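Grasden Residents' Association
Minutes of the June meeting, held in the hall on Raststead Lane, 7:30 p.m.

Present: the chair, the secretary, members from both ends of the estate, and a representative of Castellanos, the managing agent. Apologies were taken as read.

1. Minutes of the last meeting

Agreed, with one correction. The secretary had written that Castellanos "will" resurface the path behind the garages. The recording has the word "hope." The minutes now say "hope."

2. The recycling change

The Castellanos representative went through the proposal again. Under the new contract with Trirkano, glass, cans, paper and plastic would all go into one bin and be separated after collection. The handout said this would be simpler for residents and would raise the amount recycled.

A member from the north end asked raised from what. The representative did not have the present figure. The member asked how a rise would be shown if there was no starting figure. The representative said Trirkano would supply one.

The chair asked whether anyone at Castellanos had been to see where the bins are emptied. The representative had seen a presentation.

Several members said broken glass gets into the paper when everything is mixed, and that paper with glass in it is often thrown out. The representative said modern plants can deal with that. Asked which plant would be used for Grasden, the representative said this had not been settled.

There was a long exchange about plastic cups after the summer party. The present rules say rigid plastic yes, film no, and cups "if clean." Members read the last part in different ways. The handout says cups are accepted. The contract summary, on its second page, says "selected containers." The secretary asked for one list, in plain words, that matches the contract.

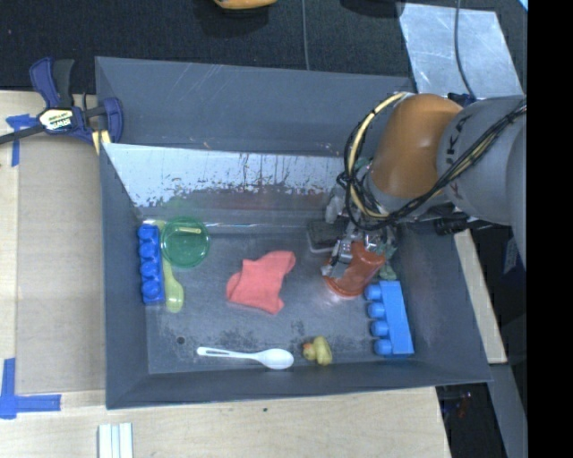 3. Cost

The annual charge for the new service is $888 for each block. There are 8 blocks. The representative described this as "broadly neutral" compared with now. A member who had brought last year's statement said the present charge does not appear on it as a separate line, so residents cannot check. The representative agreed it is inside "grounds and general."

The meeting asked Castellanos to split out the line before any vote. The representative would pass this on. The chair asked that it be minuted that the same request was passed on a year ago.

There is also a contamination fee of $200 if a load is turned away. It was not clear who decides that a load is bad, or whether residents would be shown any proof. One member thought the fee was where the savings would go. The representative did not agree — but could not say how often it has been charged elsewhere.

4. The resident survey

Castellanos reported strong support. The form had 2 questions. The first asked whether recycling is important. The second asked whether residents would like it to be easier. Members did not think the answers told us much about Trirkano. The chair asked for the number of replies, to be sent with the minutes if it arrives in time. (It has not arrived. Secretary.)

5. Decision

Proposed and seconded that the association does not support the change until it has the current recycling figure, the name of the plant, the separate cost line and a single list of accepted items. Carried, with one against. The member against said the bins overflow now and any change would be welcome. The secretary noted that the proposal does not include more bins.

6. Other business

The hall heating was on during the meeting and could not be turned off. The hall is to be told.

The light by the north steps is out again. Castellanos has it down as repaired. A member offered to walk the representative over to it after the meeting.

The path behind the garages: no change.

Meeting closed at 9:10 p.m. Next meeting in September, same place.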